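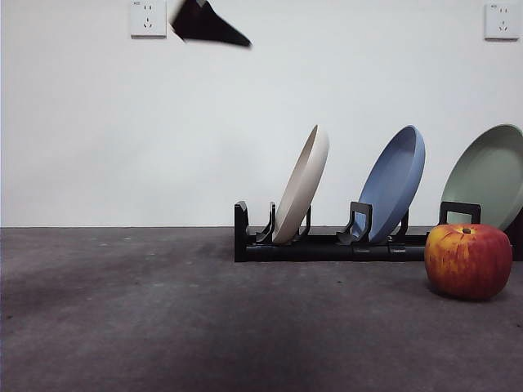

## 3.2 水切りかごの置き場所と、食器を戻すまでの手順

**図3** 壁際の床に置いた黒い樹脂製の水切りかご。壁と平行に、灰色のカーペットの上に据えている。

台所の研究というと、どうしても流し台や調理台の高さの話から始まりがちなのですが、本節ではあえて、水切りかごという地味な道具に少し長く付き合ってみたいと思います。洗い終えた皿が棚に戻るまでのあいだ、かごはいわば皿の仮住まいであり、その置き方ひとつで片づけの気分はずいぶん変わるものです。私たちが聞き取りをしたご家庭でも、かごの話になると急に口数が増える方が多く、予定の時間を過ぎてしまうこともしばしばでした。

図3は、かごを低い位置に置く条件を示しています。かごの長い辺を壁にそろえ、壁の裾にほとんど付くくらいまで寄せました。手前には管状の横棒が通り、左端には上の丸い短い支柱が立っています。この支柱は思いのほか大切で、皿を端から立てていくときの目印として使うよう、参加者にお願いしました。壁のコンセントは高い位置にあるので、床のかごとは上下に離れています。

比較のために、通常の調理台に同じ向きでかごを置く条件も設けました。どちらの条件でも、参加者は乾いた皿を一枚ずつかごに立て、ひと呼吸おいてから、今度は別の棚へ戻していきます。皿の大きさの順は指定していません。順番を決めてしまうと、それぞれのお宅で身についた癖が消えてしまうからで、この点は予備調査を手伝ってくれたTanner Bergeron氏の助言によるところが大きく、ここに感謝を記しておきます。

記録された皿の出し入れは全部で934回、そのうち705回が分析の対象となりました。残りは、途中で会話が弾んで手が止まったもの、皿を持ち替えて最初からやり直したものなどです。こうした中断にも暮らしの味わいがあって捨てがたいのですが、所要時間の比較には向かないため、第5節で改めて取り上げます。

床に置いた条件では、立ったまま腰を折る方と、膝をついて落ち着いてしまう方とに分かれました。膝をついた方は、数枚をまとめてかごの脇に置き、それから端に寄せて立てていくことが多かったようです。一方、腰を折る方は一枚ごとに体を起こすため、後半になるほど皿の間隔が広くなりました。ある参加者は「祖母の家の土間を思い出す」と話してくださり、低い場所で食器を扱う動作に、懐かしさを覚える方もいるのだと教えられました。

壁に寄せることの影響も見逃せません。奥に壁があると、皿を向こう側へ押しすぎる心配が減る反面、大きな皿では縁が壁に当たらないかと気にする様子が見られました。共同で調査を進めたProstwoodの担当者は、かごと壁のあいだに指が入るほどの隙間を残す案を出してくれました。この案を取り入れた追加調査は11月に行っており、結果は次節で、調理台の条件と並べて報告します。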